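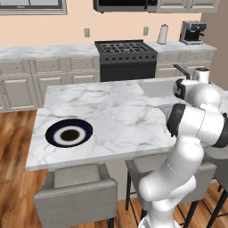
The kitchen island, with a bowl on the marble top.

Notes on the Evening Office at Garnton

Posted 22/06/2026 by Marjan Rostami

Since the beginning of June the evening office at Garnton has been said at the later hour, and readers have written to ask how the psalms are now divided. The arrangement is set out below for those who keep the office at home.

The psalter is read over 4 weeks. Three psalms are appointed for each evening, with a longer psalm standing alone where its length requires it. Psalm 119 is taken in portions and is not to be hurried. A silence is kept after each psalm — long enough to say the Lord's Prayer slowly — and the reader does not announce the next until it has ended.

The short reading is taken from the Epistles. Nazanin Zamani has prepared the table of readings up to Advent, and Masanobu Ueda has checked it against the older printed one, in which two of the feasts had been transposed. Corrected copies may be had at the door.

I have been asked whether a person praying alone should say both sides of the responses. The custom here has always been to say both, aloud if the household permits. Those who are unwell may say one psalm and the closing collect, and should not consider the office neglected.

Our hymn book remains in use. Number 793 is appointed for the eve of the patronal feast, to the second tune. Touran Moradi will play it through beforehand for any who do not know it.

Questions concerning the morning office should be addressed to Negin Vahidi, who is revising the card for that service.

Filed under: Prayer, Psalms, Daily Office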